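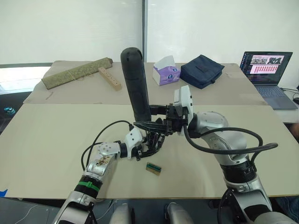 News > Workshop > Automation

Dekura changes cable routine on two-arm cell

Oct 22, 2025

2 min read

Dekura has changed the way it looks after the cables on its two-arm handling cell, after a worn lead stopped work twice in October.

The cell has a multi-fingered hand on the left arm and a parallel gripper on the right. Both are fed by cables that run outside the arm and need enough slack for the wrist to turn. Technician Elba Palma found that one lead had been clipped too short at its last refit and was pulling at the connector whenever the arm reached across the table.

Palma and Jianhua Jiang replaced the lead and re-routed it in a wider loop. The job took almost five hours, most of it spent recalibrating the wrist and checking that the two hands still met at the same point over the table.

"The fault showed up as a dropped signal, so we went looking in the software first," Palma said. "We should have had a hand on the cable."

Under the new routine, whoever starts the cell moves each arm slowly through its full reach with the hands open and watches the loops for snagging. Connectors are checked for play and the gripper jaws wiped down. The check takes 10 minutes and is signed off in the cell's logbook.

Cheng-en Mok, who schedules work on the cell, said handover trials had resumed, with small items passed from one hand to the other at reduced speed. Full speed will return once the new lead has been inspected again.

A spare lead for each arm is now kept in the cupboard beside the cell.

We use cookies to remember your settings and to see which stories are read. Accept | Manage cookies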